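Frequently Asked Questions for Visitors and Groups

Where is the meeting house?

We are in Plamisberg, on the upper side of the village, on the street that goes from the bus stop to the old school. If you come on foot from the bus stop, go up the hill and take the second street on the left. The house has a green door and a small bell beside it. Please ring only one time, the bell is louder inside than you think.

Can I park there?

There are 8 parking places behind the house. You enter by the narrow lane next to the bakery Griltura. The lane is one way, so when you leave you must continue down to the river road. On Sunday the places are full early, and then it is better to leave the car at the sports field and walk up. Please do not park in front of the bakery, also not for five minutes. They receive their flour by truck and the driver cannot turn.

Is the building accessible with a wheelchair?

The ground floor, yes. The main hall, the kitchen and one toilet are all on the same level, and there is a ramp at the side entrance. The side door is heavy and opens to the outside, so if you come alone, call us before and we will have it open for you. The upper room has only stairs. We asked for a price for a lift and for now we cannot pay it. If somebody in your group cannot use stairs, write this in your booking and we will give you the hall, at the price of the upper room.

When is the Sunday service, and may I come if I am not a member?

It starts at ten in the morning and takes a little more than one hour. Everybody may come. You do not need to tell us before, and you will not be asked to stand up or to say your name. After the service there is coffee in the hall. Children can stay with their parents or go to the small room with the toys, where two adults are always present.

In which language do you hold the service?

Mostly in English, because our people come from many places. The songs are sometimes in other languages, and the words are printed on a sheet with the translation.

Who can rent the rooms?

Families, clubs, choirs, and neighbors who need a table for their meeting. We do not rent for parties after ten in the evening, and we do not rent to companies that want to sell something to the visitors. The hall is comfortable for some 60 people when they sit, and the upper room for 18.

How do I book?

Write to Telmo Cuesta at the office address, or use the booking form on this site, which is called Kassa. In the form you choose the room, the day and the hours. Please count also the time you need to prepare and to clean, because another group can come directly after you. You will receive an answer in a few days. A booking is only valid when you have this answer — the automatic message from Kassa says only that your form arrived.

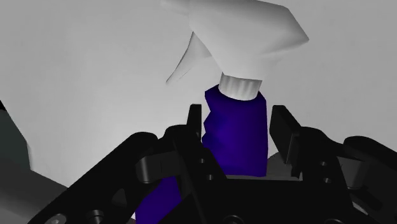
If you must cancel, please tell us at least one week before. Then you pay nothing. If you cancel later we keep half of the rent, except when you are sick.

How do I get the key?

There is a key box next to the side entrance. We send you the code on the day before your booking. For this year's groups with a regular evening the code stays the same until July, and after this you get a new one. Please do not give it to other people, also not to the ones who come late. Somebody from your group should open for them.

What must we do before we leave?

Put the chairs back along the wall, close the windows, wash the cups you used and take your garbage with you. Turn the heating back to position 2. It is an old heating and it does not do this alone. If something is broken, write it in the notebook in the kitchen. You do not need to be ashamed, we only want to know it.

Is there Wi-Fi, and can we use the sound system?

Yes to the first. The network has the name Dronik and the password hangs inside the kitchen cupboard. In the upper room the signal is weak. For the sound system you need a short introduction, so ask for it when you book. The piano may be played by everybody, but please do not move it.

Can we cook in the kitchen?

You can warm up food and make coffee and tea. Real cooking for a big group is not possible, the stove has only two plates that work. Dogs may come into the hall but not into the kitchen.

I left something behind. Where is it?

Probably in the box under the coat rack. We keep things until the end of the season and then we give them away. Keys and phones are in the office, please call extension 2043.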